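Brundside Wool Wash, Unscented, 800 ml

Home > Laundry > Hand Knits and Wool

In stock
Ships in 2 working days
Item no. BR-30

I started making this wash because I ruined a sweater. It was a big gray cabled thing from the Agudelo pattern book, it took me most of a winter, and I put it through with ordinary detergent and a warm rinse. It came out fit for a toddler. So this is the bottle I wish I'd had on the shelf that January!

Brundside Wool Wash is a mild liquid soap for wool, alpaca, mohair and silk. It has no enzymes, no brighteners and no perfume. I do sell a lavender one too (it's on the Drakotar page, under gift sets), but the plain one is what I use at home and it's what most of you come back for.

How much to use

For hand washing, one capful in a sink of cool water is plenty. Push the knit under, leave it for 15 minutes, then lift it out with both hands so the weight of the water doesn't drag it long. You don't have to rinse if you've stuck to one capful. I usually do anyway with dark colors, because I'm fussy about them.

For a machine, use two capfuls in the drawer and pick the wool or hand wash cycle, 30 degrees Celsius or colder. Keep the spin low. If your machine lets you turn the spin off completely, try that first with anything you made yourself, then roll the knit in a towel and kneel on it. Yes, really – it gets out more water than you'd think.

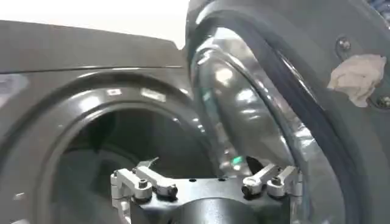 Front loaders: wool cycle, low spin, two capfuls in the drawer.

I get a lot of mail about front loaders versus top loaders. I'm happier putting wool in a front loader, as there's no post in the middle for sleeves to wrap around. If a top loader is what you've got, use a zipped mesh bag and the gentlest setting, and check on it partway through. And please don't stuff the drum! Two sweaters is a full load as far as I'm concerned.

What it's good for

Hand-knit socks, sweaters, shawls, baby blankets, wool base layers and those lovely scratchy blankets from secondhand stores. I also wash new yarn in it after dyeing. It'll take out everyday grime and that damp sheep smell, but it won't shift engine oil or red wine, so treat those first with something made for the job.

Please don't use it on leather or suede trim. Buttons are fine if they're plastic or shell. I'd take wooden ones off.

The bottle

The cap is the measure, so don't throw it out. We changed to the Bata cap in September 2023, and it pours a lot cleaner than the old one, which used to dribble down the side and glue itself to the shelf. If you still have an old bottle the new cap won't fit it, sorry. The amounts are the same for both.

Keep it somewhere it won't freeze. It can go cloudy in a cold garage – stand it in warm water for a bit and give it a shake, and it clears up.

Returns

Unopened bottles can come back within 7 days of delivery. If yours turns up leaking, send me a quick note with your order number and I'll mail another one out.

Goes well with: mesh wash bag (large), cedar blocks, sweater comb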